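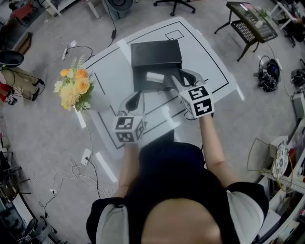
I finally got my act together and put up a little page about my desk flowers. I've been making these vase arrangements since June, mostly from the Durer range of stems, and people keep asking me how I get them to look full without spending a fortune (I don't, really, I had a budget of 100 and went straight past it!). Orange and yellow together is my favorite mix by a mile, so that's what I keep going back to. The ferns came in a big bag from Pascu, nearly 300 sprigs, and I'm still using them up.
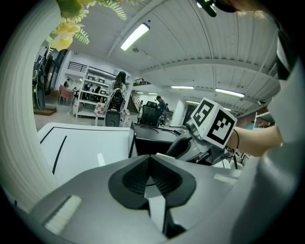
Ferns are the part I fuss over most. I bend every stem before it goes in, then I pull a few out again, then I put them back where they were – it takes forever and I love it. I used to keep them all upright and the whole thing looked like a hairbrush. Now I let them wander, like the long feathery one reaching out to the right over the rim, with a yellow bloom drooping underneath. A bit of droop is good! The ridges on the white vase are faint enough that they don't fight with the leaves, too. I tried a patterned one from Clidach first and it was way too busy.
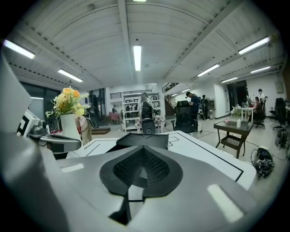
Yellow and orange roses in the white vase, with the long room behind.

I've got a second bunch planned in the Trarano colors, which are much paler, and I'll add it to the page once I've found enough small leaves to go with it.

Posted December 1, 2020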